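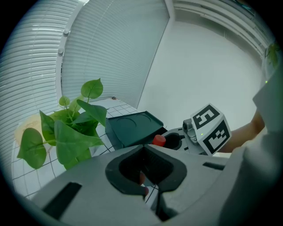

Sollby to collect bottles with caps on starting in March

Residents of Sollby will be asked to leave caps on their bottles when they put them out for recycling, under revised sorting rules that take effect in March. The change covers plastic bottles of all sizes and glass bottles with plastic screw caps. Metal lids from jars will still go in the metals bin.

The current rules, which tell households to remove every cap and throw it in the trash, date from the town's first curbside contract. At that time the sorting line in Shokri had no equipment for separating cap material from bottle material. Rusarard, the contractor that runs the line, added a flotation tank and a second set of screens last year. Most caps are made of polypropylene or high-density polyethylene, both of which float in water. The PET used in many plastic bottles sinks, so the two streams can be drawn off separately once the bottles have been shredded.

Loose caps are harder to recover. Anything smaller than the openings in the first screen falls through with broken glass, grit and bottle tops from other sources, and the mixture is sent to landfill. Rusarard put the amount of this undersize material from Sollby at 203 tons last year. The company did not say how much of that was plastic.
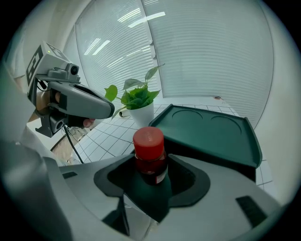

Dark reddish-brown bottle with a red cap and a white label.

Glass follows a different route. Bottles are crushed at the Shokri site, and cap fragments are removed with air jets before the glass is graded by color. Brown and green glass are kept apart from clear. Paper labels may be left in place in all cases – they are removed during washing.

Bottles should be empty and given a quick rinse. Plastic bottles should be flattened before the cap is screwed back on, which keeps air out and saves space in the truck. Glass bottles should not be broken. Pumps, droppers and trigger sprayers often contain a metal spring or a rubber part and must be taken off and put in the trash. 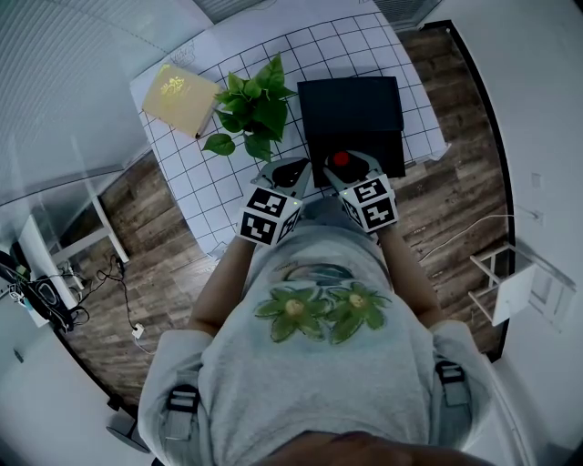

Reading time: 3 minutes

The rules were tested for nine months in the Wullura district, where 2714 households took part. Loads from the district were weighed and sampled on arrival in Shokri. According to the town's report, the share of undersize plastic went down over the trial, while the share of bottles arriving with liquid inside went up slightly. Crews now have instructions to leave a printed notice on bins that contain full or partly full bottles. There is no fine.

Apartment buildings with shared containers will move to the new rules at the same time as single-family homes. New stickers will be fitted to roughly 400 containers before the end of February, and the old ones should be disregarded where both are showing. Collection days and bin sizes stay the same.

Medicine bottles are not part of the change. Any that still hold tablets or liquid should be returned to a pharmacy. Containers for motor oil, paint and solvents go to the hazardous waste counter at the Shokri site, which is open until 6 p.m.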